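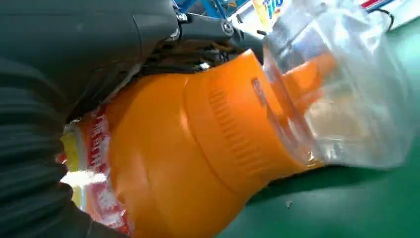
About us

Hello, and thanks for clicking through! We're Gosik, a small firm in Purberg that collects examples for robots to learn from. If you've ever wondered how a robot arm learns to pick up a bottle, a fair bit of it is us, sitting at a bench with a cup of tea just out of reach, guiding an arm through the same job over and over until we have enough good goes at it to send off.

I started the company, and I still do a shift at the bench most weeks, so I've written this page myself. Apologies in advance for the brackets.

What we do all day

Somebody comes to us with a list of jobs they'd like their arm to manage: pick up the bottle, stand it upright, put it in the box, that sort of thing. We set up a bench, fetch the objects, and then one of us drives the arm by hand while the cameras and the joint readings are recorded together. One go from start to finish is what we call an example. A normal order is 500 examples of a single job, and yes, by the last fifty you do start dreaming about it.

Most of our benches have a camera low down by the gripper, looking at whatever the fingers are dealing with. It's a funny way to see the world. An ordinary orange bottle with a clear cap fills nearly the whole picture, you get the glare off the label right in the middle, and you find yourself caring a great deal about where the collar is. New starters usually spend their first morning bumping into things, and by the afternoon they're leaning in their chair as if that helps (I still lean).

Bottles, and why we like them

We get asked for bottles more than anything else. They roll, for a start. They're fat at one end and thin at the other, so where you take hold matters, and a bottle on its side is a different job from the same bottle standing up. See-through caps are a treat of their own, with all those reflections and the green of the worktop showing through. We keep a whole shelf of household bits with labels in several languages, Chinese included, so that the arm doesn't get used to one supermarket's idea of packaging. There are 1007 objects in the store cupboard at the moment, all numbered, and I'm very proud of the numbering and will talk about it for as long as you let me.

Tatty is fine, by the way. We like a scuffed label or a squashed carton. What we don't do is tidy a bench until it looks like a shop window, as the arms we collect for are going to end up in kitchens and stockrooms where there's always a cable or a packet lying about at the back.

Good goes and bad goes

Every example gets watched back by a second person before it leaves the building. They mark where the fingers close, where the object leaves the surface and where it's put down again, and they write one plain sentence saying what was done. If the two of us can't agree on whether it went well, it goes in a separate folder marked "unsure" and the customer decides.

We keep the fumbles too! When I began I used to throw them away, and then a customer in Sultport asked very nicely if we had any, and I had to own up that I'd deleted the lot. Since then every drop, slip and missed grab has been saved and labelled as such. Recoveries, where the grip starts to go and the driver sorts it out, are the ones people ask for most. They're hard to do on purpose. If you try to fake one it looks like bad acting.

How we got here

I used to work in a packing room, and the first bench was in my spare bedroom with an arm on loan and a desk that wobbled. The wobble is in our first set of recordings and I can't watch them without wincing. We moved to the unit in Purberg with two benches and now have 8 of them running, with 9 of us on the books, part-timers included. The software we all use for sorting and labelling is called Ekanayake. We wrote it ourselves, it's a bit ugly, and everybody here has an opinion about the buttons.

Working here

You don't need a degree or any experience with robots. Some of our best drivers came from sewing, catering and one from piano tuning. What we look for is patience, steady hands and being happy to say "that one was rubbish, I'll do it again". Shifts at the bench are four hours at most with a proper break in the middle, and we swap between driving and watching back so your shoulders don't seize up.

Come and have a look

If you've got a job you'd like examples of, send us a short note with what the object is, what should happen to it, and which arm you're using. We'll do a small trial set first so you can see whether it suits you. And if you're simply curious and you're near Purberg, get in touch and we'll find you a time to have a go on a bench. You'll drop something. Everybody does, and we'll ask if we can keep the recording.

Page last updated April 28, 2019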